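Kitchen Electricity Use in Shared Student Housing
Billville Residence, Block C
Project report, Energy in Buildings
Po-yen Chang

1. Background

The kitchens in Block C were converted from gas to electric cooking before the current lease. Each kitchen serves one corridor and is metered together with the corridor lighting, so the housing office has no separate figure for cooking. The purpose of this project was to estimate the cooking share of one corridor's consumption and to check whether the choice of cookware has a measurable effect on it.

2. Equipment

Portable induction units are used in the block in place of built-in ranges. An induction unit heats the base of the pan directly by means of an alternating magnetic field. The glass is warmed mainly by contact with the pan. Losses occur in the power electronics, in the coil, and from the sides and lid of the pan.

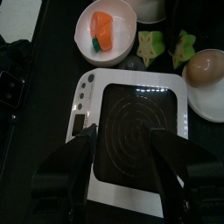
Figure 1. White portable induction cooktop with black glass surface and control buttons at the side.

Energy was read from a Brumetti plug-in meter placed between the wall outlet and the unit. The meter displays cumulative watt-hours and has no logging function, so readings were written down by hand at the start and end of each run. Water was weighed on a kitchen scale. Temperature was taken with a probe thermometer held in the center of the pan, clear of the base.

Two pans were compared. Pan A was an Aroser steel saucepan with a flat base. Pan B was an older enameled pan from the corridor cupboard with a slightly domed base.

3. Method

Each run used 900 g of tap water. The starting temperature was 17 °C, reached by letting the filled pan stand in the room and topping up with cold water where needed. The unit was set to the same power level throughout. Heating was stopped when the probe read 82 °C. Boiling was avoided as an end point, as it is hard to judge consistently by eye. Runs were done with the lid on, and the pan was cooled between runs.

The useful heat was calculated from the mass of water, its specific heat and the temperature rise of 65 K. This gives 68 Wh per run. The heat stored in the pan itself was not included.

4. Results

Pan A gave consistent readings, and the spread between runs was close to the resolution of the meter. Pan B needed more energy in every run and took longer to reach the end point. On two occasions the unit switched itself off partway through with Pan B, and those runs were discarded. 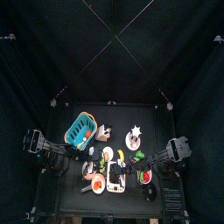 For the corridor estimate, residents filled in a log sheet by the cooktop during October. The sheet asked for start time, stop time and power level. The logged sessions added up to 292 entries. Energy per session was estimated from the power level and duration, using meter readings taken at each level with Pan A. Sessions without a stop time were given the median duration for that meal.

The corridor meter showed 568 kWh for the same month. This figure includes the refrigerator, the lighting and the outlets in the kitchen. The refrigerator runs continuously and was metered separately over one week, then scaled to the month.

5. Sources of error

The log sheet is the weakest part of the data. Entries were sparse on weekends, and short uses such as heating water for tea were probably left out. The domed base of Pan B was not measured, so the result cannot be applied to other pans. Kuo's course handout recommends a correction for room temperature; it was not applied here, as the kitchen was not heated during the tests.

6. Further work

A logging meter would remove the need for the sheet. The tests should be repeated without a lid and at a lower power level, where the unit cycles on and off and the average power is harder to predict from the setting.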